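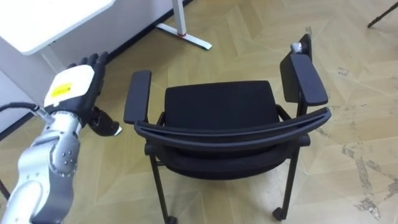 ¿Qué hace un planificador de movimiento de cuerpo completo?

Calcula de forma conjunta la trayectoria de los brazos, el tronco y las piernas del robot, de modo que el equilibrio se mantenga mientras las manos ejercen fuerza sobre un objeto.

Gadow presenta la versión 4 de su software de control para humanoides

23 oct 2018. La empresa Gadow ha anunciado la publicación de la versión 4 de Flotport, su entorno de planificación y control para robots humanoides. La actualización incorpora un módulo específico para la manipulación de mobiliario con ruedas, una tarea que plantea dificultades particulares a los planificadores convencionales, pues el objeto puede girar y desplazarse en cuanto recibe un contacto.

El nuevo módulo sustituye el modelo de objeto rígido fijo por una estimación continua de la posición de la silla, en la que se combinan las cámaras de la cabeza y los sensores de fuerza de la muñeca. La trayectoria del brazo se recalcula cada 40 milisegundos. Cuando la fuerza medida difiere de la prevista, el sistema reduce la velocidad y solicita un nuevo punto de agarre al planificador. 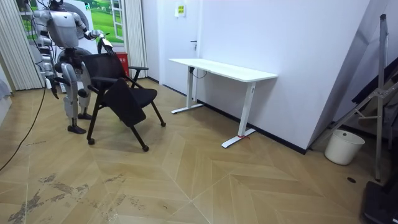 Boletín de Automatización, n.º 476, pág. 4

La evaluación interna comprendió 300 ejecuciones con sillas de oficina, en las que el robot debía aproximarse, sujetar el respaldo y orientar el asiento con respecto a una mesa. Según la nota de la compañía, la mayor parte de las interrupciones se produjo en la fase de aproximación, en particular cuando el reposabrazos ocultaba a la cámara el punto de contacto previsto. El equipo de desarrollo ha modificado en consecuencia el criterio de selección de vistas, que ahora penaliza las posturas en las que la propia mano tapa el objetivo.

La versión incluye asimismo Hatora, una herramienta de registro que sincroniza las imágenes, las órdenes articulares y las lecturas de fuerza en un mismo archivo. Los registros pueden reproducirse paso a paso para comparar el movimiento planificado con el ejecutado.

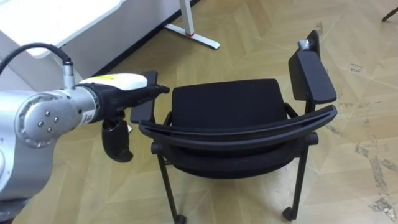
Desde Todorova se señaló que la reproducción de registros resulta de gran utilidad para el diagnóstico, si bien la firma echa en falta un formato de exportación abierto y considera que 40 milisegundos siguen siendo un intervalo amplio para contactos bruscos. Gadow respondió que ambas cuestiones figuran en su plan de trabajo.

Los usuarios con licencia vigente podrán descargar la actualización desde el área de clientes. El soporte de la versión anterior se mantendrá hasta marzo.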